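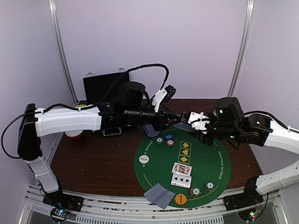
Progress report to the Trundilach fund
Trerundale workshop, 10 February 2021

Work since October has gone on the gripper comparison. The grant asked us to find out which fingers and which controller settings suit thin, flat objects, and we chose playing cards and poker chips as the test pieces. They are cheap, they come in standard sizes and they are awkward to pick up from a flat surface.

We have tried 4 sets of fingers so far. Two were smooth, one had a soft pad and one was ridged. The smooth fingers slid over the top card and often brought nothing up. The soft pad held chips well but tended to drag a second card along with the first. The ridged fingers gave the best results on cards, provided the fingertips come in low and level. A small error in height is enough to push the card along the felt.

Each set is put through 400 picks, split between cards and chips. The ridged and soft sets are finished. The smooth sets were stopped early, as the result was clear and the time was better spent elsewhere.

On the controller side, we compared our existing settings with the Goltix controller. The Goltix unit moves the arms more smoothly at low speed, and this helps when both grippers are working close together over the mat. It was slower to set up than we had planned for – most of the delay was in getting the two arms to agree on where the table is. The Cheung controller is still on order and has not been tested. 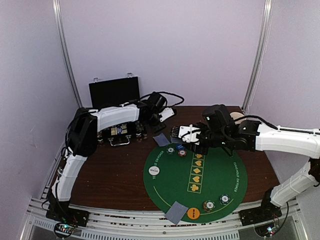

Can the same fingers be used for both cards and chips?
With the ridged set they can, but lifting from a stack of chips needs a wider opening and a slower close than a single card does. We now keep separate settings for the two jobs.

Cables have been the main nuisance. The wrist cable can pull on the gripper when the arm is stretched out, and we lost 2 days to a loose connector. Longer cables have been fitted to both arms.

Spending is in line with the budget. We have used 40 per cent of the parts money, mainly on fingers, motors and cable. The Cheung controller will come out of the next payment.

Next steps are to repeat the card tests at a higher speed, run the handover test between the two arms, and start on the Cheung unit when it arrives. Pick results for the two finished sets will follow in a separate table.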